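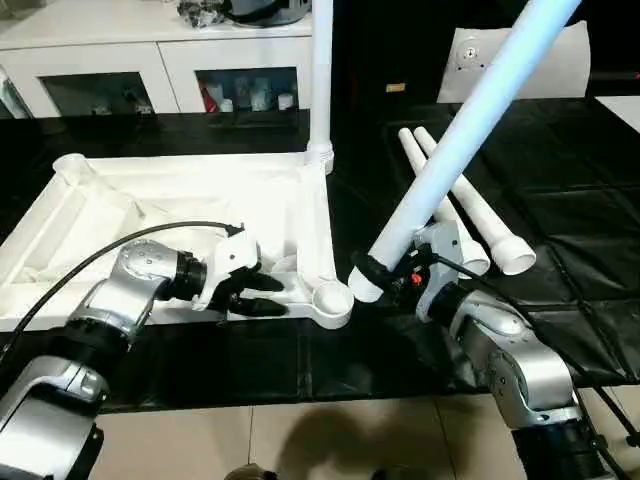

## The laundry trolley project has begun!

I've been going on about a rolling laundry stand since February and I've finally got one in pieces on a table, so you all get to hear about it. It's one of those plastic ones with a tray-style base and white pipes that push into round sockets at the corners. No drill, and no bag of 47 nearly identical screws (I'm still not over the Jemal bookcase).

I love this sort of build. One pipe up and it already has a bit of presence! The base is a simple thing, raised rim all the way round with ribs moulded into it, and at this stage it's mostly a handy place to dump the fabric. Mine is a crumpled heap in the middle of the tray and it can stay there until the uprights are in. I'll steam it later. Maybe.

## Which end goes down?

Have a good look at your pipes before you start shoving. On the spare ones lying on the mat, one end is flared and the other is thinner, and I was so keen to get going that I nearly didn't notice. Davina Innes (who built hers in an afternoon and has been insufferable ever since) told me to lay everything out pointing the same way first. Good advice – I've done it for the two on the mat and it's much easier on the brain.

The mat was her idea as well. White plastic shows every little scuff, and my dark table isn't exactly spotless.

My other tip is to hold the pipe up high, get the bottom end right over the socket, and only then push. I tend to go in on a lean, and then everything binds and I start muttering.

## Where it's going

It'll live in the gap beside the washing machine, which is roughly 300 mm wider than the base. Plenty of room! Homa reckons I should paint the uprights a colour, maybe that dusty green from the bathroom shelf, and I'm tempted, but I'd like to see it standing first.

If you've built one of these and found a good way to keep the fabric from sagging, leave me a comment. I'd love to hear it before I get to that bit.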